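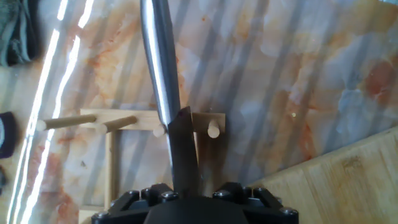
Bontu Gashaw
Product Specialist, Ocean Instruments, Folside

Zumar Drifting Salinity Float

The Zumar is a small drifting float which measures the salinity and temperature of the upper ocean. It goes where the current takes it, and it sends its data home by satellite every hour. We make it for research groups who need many measurements near the surface, in places where a ship can stay only for a few days.

Salinity close to the surface changes quickly. After a rain shower, a thin layer of fresher water can lie on top of the sea for some hours before the wind mixes it down. Many instruments take their first good reading several metres below this layer. The Zumar has its upper sensor at a depth of 26 centimetres, so it can follow the fresh layer while it still exists. A second sensor hangs lower on the cable, and the difference between the two is recorded as a separate value in the data file.

What is measured

Conductivity and temperature at two depths, sea surface pressure of the air, and position. Salinity is calculated on board from conductivity and temperature. The raw values are always kept together with the calculated ones, because several customers told us they prefer to do their own calculation later, when the calibration after recovery is known.

Sampling

In the standard setting the float takes one sample every ten minutes and sends the samples in one message per hour. You can change this before deployment with the Jeon set-up program, or during the mission by satellite command. Please note that faster sampling uses the battery faster. The program shows the expected mission time when you change the interval, and we advise you to look at this number before you press Save.

Memory and battery

The float holds 3,000 hourly messages in its internal memory. If the satellite link is poor, the messages wait and are sent when the link is good again. With the standard setting, the battery pack is designed for 200 days at sea. In cold water please expect less. The pack is of lithium type and must be shipped under the rules for dangerous goods; we prepare the papers for you, but the shipping time is longer than for the float without batteries.

Cable and drogue

The lower sensor cable is available in two lengths, five metres and ten metres. The drogue is attached below it and keeps the float moving with the water and less with the wind. A small strain sensor tells you if the drogue is lost. This happens sometimes, mostly after storms, and the data are still useful for salinity, but they should not be used for current speed any more.

Calibration

Each float is calibrated in our bath in the three weeks before delivery. The certificate is in the box and also in the memory of the float. If you recover the float, you can send it back for a second calibration. We recommend it strongly. Sensors in warm surface water become covered with growth, and the salinity then drifts slowly to lower values. The guard around each conductivity cell can be ordered with an anti-fouling insert, part of the Standusura kit, which slows this down but does not stop it completely.

Deployment

One person can put the Zumar in the water from a low deck. From a higher ship, use the paper harness and a line. Remove the magnet first! A float with the magnet still in place is switched off, and it will stay switched off. Wait for the double beep, check that the first position has arrived in Jeon, and then lower the float. The cardboard sleeve around the cable opens by itself in the water after some minutes and need not be removed.

From users

Heloísa Batista used the float during a cruise in October and wrote to us: "We deployed them in a line across the edge of the rain area. Two came out of it quite fast, but the others stayed inside and gave us the part we could not see from the ship." She also asked for a stronger handle. The handle was changed in the present version.

Price and ordering

Zumar float with five metre cable, drogue, calibration certificate and Jeon licence: 2,795 euros. Satellite airtime is not included and is paid per month of use. The ten metre cable, the Standusura kit and the recalibration after recovery are quoted on request.

Delivery is normally eight weeks from the order. For orders of more than ten floats please write to Jailson Medeiros in our sales office, and mention the port and the sailing date, so that the dangerous goods papers can be made for the right place. Technical questions about sampling and data formats can be sent to me directly.

Page updated 2023-05-16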